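Book news: second novel in the Hurndale series is on the way

Readers who finished The Salt Register last winter and have been asking what happens to the ferry crew will be glad to know that the second Hurndale novel is finished. Kalevi Juntunen turned in the final draft last month and it is now with the copy editor. The title is The Karpenko Crossing, and it runs to 412 pages in the current layout, a good deal longer than the first book. 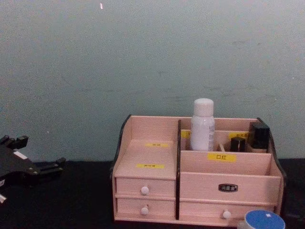
LIKEVPORT, June – The new book picks up two years after the fire at the customs house. Hurndale is still under the harbor lords, the river trade has moved north, and the bridge at Karpenko is the only way across before the winter ice. Ilse, who was a clerk in the first book and not much noticed by anyone, now keeps the toll records at the bridge. She has learned to read the old river script, and she has found entries in the ledgers for people who never reached the other side.

Juntunen says the idea came from the first book's last chapter, where a name is crossed out and written in again by a different hand. He had no explanation for it when he wrote it. Several readers wrote in to ask, and he decided he had better find one.

There are two narrators this time. Ilse tells her part in the first person, as before. The other half follows a soldier named Brandt who has been sent to guard the bridge and would much prefer to be somewhere else. Early readers were split on Brandt. Esperanza Nguyen-Tran, who edited both books, asked for his first three chapters to be cut down to one, and that is how they now stand. The story gets to the bridge by page 42.

The magic works the same way it did before. A written name holds power over the person it belongs to, and changing a record changes what can be done to them. What is new is the cost to the writer, which was hinted at in The Salt Register and is spelled out here. Some of these scenes are darker than anything in the first book. There is a drowning, and one long chapter set in a prison. We would put the book at fourteen and up.

You do not strictly need to have read the first one. A short recap opens the book, and most of the old cast is introduced again. Even so, the scenes with Ilse's brother will mean more if you know what he did at the customs house.

The map has been redrawn by Aleksi Nurmi. The old one stopped at the river, so everything on the north bank is new, including the road to Nodano and the hill forts. He also fixed the lighthouse, which was on the wrong side of the bay in the first printing. Thanks to everyone who pointed that out.

An audio edition is planned. Joonas Ojala will read Brandt's chapters and we are still looking for a reader for Ilse. The audio will come out after the print and e-book editions, probably by a couple of months.

A note on the first book: the paperback of The Salt Register has now sold 2,702 copies, which is more than we printed in the first run, so a second printing is under way. It corrects a handful of typos and has the new map in the front. The text is otherwise the same. If you already own the first printing there is no need to replace it – the new map will be up on the website as a free download.

Advance copies of The Karpenko Crossing go out to reviewers in August. If you review fantasy for a blog, a library or a school paper and would like one, reply to this newsletter with a link to something you have written. We have more e-book copies than paper ones, so please say if an e-book is fine.
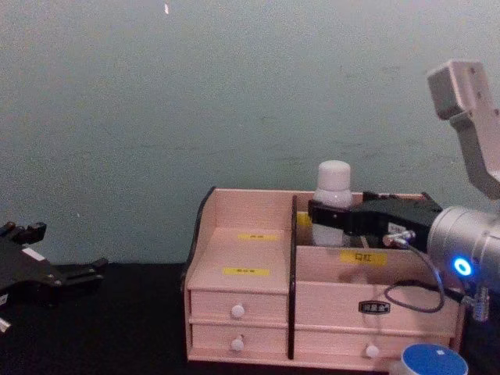 Reading group questions

Reijo Halonen has put together a set of discussion questions for The Salt Register, and they are ready to send out. They are meant for groups that have finished the book, and the last page gives away the ending, so hold it back if anyone is still reading. Questions cover the ledger scenes, the two versions of the fire, and whether Ilse should have told her brother what she knew.

Groups that order six or more paperbacks together get free shipping. Put "reading group" in the order notes and we will take the shipping off before the card is charged.

A set for the new book will follow after it comes out.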